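4.2 Workcell and task

All experiments were carried out in the Semmont workcell. The cell has two arms mounted at the two sides of a white table, and each arm carries a black gripper with two fingers. Three open plastic containers stand in one row on the table. The large yellow container, at the right, is the source. The blue bin, at the left, receives bottles and tubes. The yellow bin in the middle receives cartons. We did not fix the containers to the table, and their position was allowed to change a little from one episode to the next, as it would in a small packing station.

The containers were chosen to make the task difficult for a single arm. The right arm reaches every part of the source container, but it cannot reach the blue bin without passing over the middle bin in a stretched posture, in which it has little freedom to turn the wrist. The left arm has the opposite problem. An item which belongs in the blue bin must therefore be passed from one gripper to the other in the air. Cartons can be placed by the right arm alone, although the policy is free to pass them too, and sometimes it does. 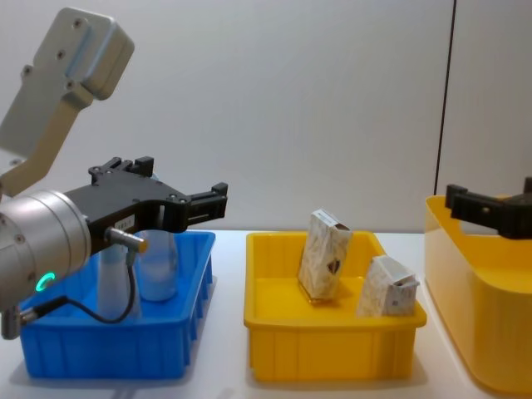 Figure 4. The containers and both grippers. The blue bin holds two bottles and the middle bin holds two small cartons. The fingers of the left gripper are open.

The items are ordinary household packages: bottles, squeeze tubes and small cartons. They were placed in the source container by hand, in no special order. An episode starts with both arms in their rest posture and ends when the operator, or the policy, declares that the source container is empty. Items that are already sorted stay where they are until the end of the episode. For this reason the later part of an episode is usually harder than the first part. A carton that was dropped in a bad place takes space from the next one, and a bottle that stands upright in the blue bin is an obstacle for the left gripper when it comes down with a second bottle.

4.3 Demonstration data

We collected 995 demonstrations by teleoperation, and we refer to this set as Jemora. The operator controls both arms at the same time and sees the table directly, without a screen. We asked the operators to work at a comfortable speed and not to repeat a demonstration only because it looked clumsy. Corrections are kept in the data. If an operator closed the gripper beside the item, opened it again and made a second approach, the whole sequence is included, with no cut between the two approaches.

This decision had a visible influence on the learned policy, and we return to it in Section 4.6. In an early version of the data, from the beginning of May, we had removed the failed approaches. The policy trained on that version was fast and elegant when everything went well, but after a missed grasp it often continued as if the item were in the hand, and moved an empty gripper to the meeting point.

The demonstrations were divided automatically into segments at the moments when one of the grippers opens or closes. This gave us the candidates for handover segments, which are the part of the task we study. A segment is labeled as a handover if both grippers are closed on the same item at some time during it. The labels were checked by hand, and the wrong ones, mostly cases where the two grippers were near each other but worked on different items, were corrected.

4.4 Choosing the meeting point

The usual approach to handover with two fixed arms is to define one meeting point in advance, where both arms have good freedom of movement. Our baseline, Greenwood, works in this way. The giving arm carries the item to the fixed point and stops. The receiving arm approaches, closes, and the giving arm opens. The method is simple and it is quite reliable for short items of regular shape.

For long items the fixed point is less suitable. A tube can be grasped near its end or near its middle, and it can hang from the fingers or stand above them. If the giving gripper already covers the middle of the tube, the free part is sometimes above the meeting point and sometimes below it, and the receiving gripper arrives at a height where it finds the fingers of the other gripper. The baseline has no possibility to correct this, other than to return to the rest posture and try again.

Our method, Osolico, predicts the meeting point for each handover separately. The prediction is made after the item was lifted, when the camera images show how it lies in the fingers. The network has a shared image encoder and two output heads. The first head gives the position and the direction at which the giving arm should present the item. The second head gives the approach of the receiving arm relative to the first gripper, and it is evaluated again at every control step until contact. We found it important that the second output is relative – a small error in the position of the giving arm is then followed by the receiving arm, and the distance between the two grippers stays correct.
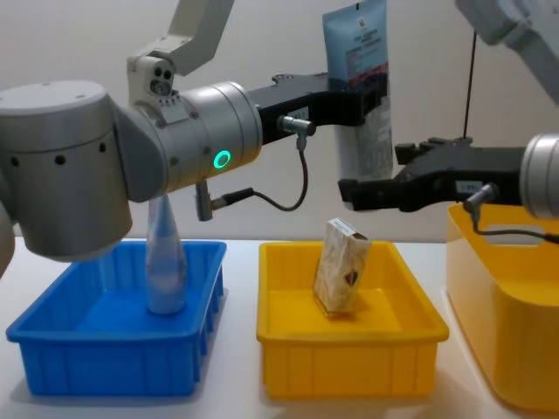
The transfer itself is divided into three phases. In the first phase only the giving gripper holds the item. In the second phase both grippers hold it, and the arms are commanded to keep their relative position constant. In the third phase the giving gripper opens and moves away along the direction of its own fingers. The change from the second phase to the third is decided by the force measured at the receiving gripper together with the image, because each of these signals alone was misleading in certain cases. A soft tube gives a low force even when it is grasped well. A stiff carton gives a high force already when it is touched by one corner.

The length of the second phase needed some care. When both grippers hold a soft package, any small relative motion bends it, and the bending is released suddenly when the first gripper opens. The item then turns in the fingers of the receiving gripper. We reduced this effect by lowering the stiffness of the giving arm during the second phase. The receiving arm keeps its normal stiffness.

4.5 Evaluation protocol

Each method was tested in 400 handover trials. The two methods were tested in alternation in the same cell, so that changes in lighting or in the wear of the finger surfaces would affect both of them equally. A trial is counted as successful if the item is released by the giving gripper, is held by the receiving gripper, and afterwards lies or stands inside the intended bin. A trial is counted as failed if the item falls on the table or into the wrong bin, or if the operator must stop the arms.

We also recorded a weaker kind of failure, which we call a slip. In a slip the item arrives in the correct bin, but during the transfer it moved in the receiving gripper by more than 2 cm. Slips do not count against the success rate. They are reported separately, for the reason that an application with fragile packages would probably not accept them.

4.6 Observations

On cartons the two methods behave almost in the same way. The cartons are short, the grasp is nearly always near the center, and the fixed meeting point of Greenwood is as good as any other. Osolico was slightly slower here, as the prediction of the meeting point requires the giving arm to wait for a short time after lifting.

The difference appears on bottles and tubes. With the fixed meeting point, the most common failure was contact between the two grippers before the item was held by both. With Osolico this failure became rare, and the remaining failures were mostly of another type: the item was passed correctly but touched the rim of the blue bin when the left arm lowered it. The present method does not model the bin during the choice of the meeting point. It would be natural to include it, given that the orientation of the item at the moment of transfer decides how it can be placed afterwards.

Transparent bottles deserve a separate remark. The image encoder locates their outline less well than that of printed packages, and the predicted approach was sometimes directed too far to the back. In many such trials the second head corrected the motion near to contact. In others the receiving gripper closed on nothing, opened, and approached again. This behavior is present in the Jemora demonstrations, and it disappears when the policy is trained without the failed approaches. We consider this as support for keeping the corrections of the operators in the data, even if the average demonstration becomes longer.

Slips occurred with both methods and were concentrated on soft tubes. The lower stiffness in the second phase made them less frequent, but it also made the release a little slower – the giving arm needs time to settle before the force signal can be trusted. We did not try to adapt the stiffness to the item. The same setting was used for all trials reported in this section.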